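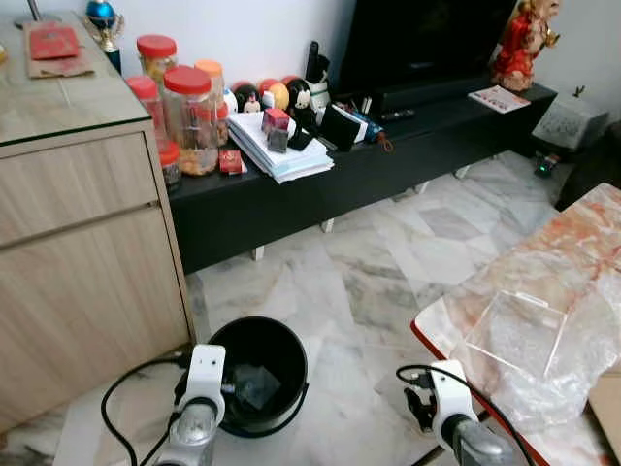 Rosângela Marinho wrote in to tell me I was crazy to keep paper letters in the age of email, and that she had scanned hers years ago and never missed them. Fair enough! I read her comment twice and then went and got the shoebox down anyway.

So, the count. I have 144 letters, most of them from my aunt, who moved out to Skilaldale when I was in fifth grade and wrote to me all through school (she hated the phone, and would hang up on you if she thought you were done). Her handwriting slants so far to the right that I still get stuck on whole sentences. One page is all about a goat. I think it's a goat.

I tried sorting by date and gave up, because she only ever wrote the month, so there's a fat pile marked June and who knows which June. Now I'm going by stamps, which is slow but kind of fun.

I also bought a Cester binder with the clear sleeves, and it holds way fewer pages than I thought it would, so I need 5 of them if everything is going in. Ouch. Rosângela, if you're reading, how did you scan the ones on that thin blue airmail paper? Mine show the writing from both sides and look like soup. I'd love to have copies for my cousins, even if the originals are staying in the box.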